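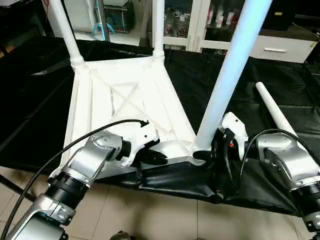 Unit 4: Sale Events and Reference Prices in Consumer Electronics
Course handout — Retail Pricing and Consumer Behaviour

Required before the Tuesday tutorial: textbook chapter 6 and the worksheet on price histories.

4.1 Terms used in this unit

The reference price is the figure against which a discount is measured. It may be the maker's suggested price, the store's own recent price, or a price charged elsewhere. Students should state which of these is meant whenever they quote a percentage.

A doorbuster is a product offered in small numbers at a very low price. Its purpose is to bring shoppers to the store or site, where they may buy other goods at the usual margin.

4.2 Worked case: the Rumidano tablet

The retailer Clanberg advertises a Rumidano tablet at $700, marked down from $1,000. The stated saving is 30 per cent. The price record for the previous 90 days shows that the tablet sold at $1,000 for the first two weeks only, and at $750 after that. Measured against the most recent price, the saving is $50, or slightly under seven per cent.

Both figures are correct as arithmetic. The question for discussion is which one a reasonable buyer would take the advertisement to mean.

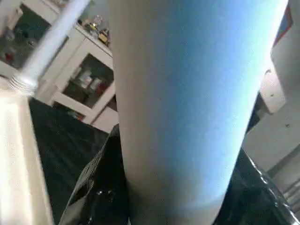

A second difficulty arises with bundles. Clanberg also offers the tablet with a Hegazy keyboard and an Ustine television for $2,797. The keyboard is sold only as part of the bundle and has no separate price record, so the claimed value of the whole package cannot be checked in the same way. Students should treat the keyboard's listed value as the seller's own estimate — and say so in their written answers.

4.3 Length of the sale

Short sales limit the time available for comparing prices. A countdown clock adds to this effect, even where the same offer returns the following month. Note the difference between a limit on time and a limit on stock; the assignment asks for one case of each.

4.4 For the tutorial

Bring the price record of one electronic product, covering at least 90 days. Mark the highest price, the lowest price and the price charged most often. Work should be shown in full, with percentages rounded to one decimal place.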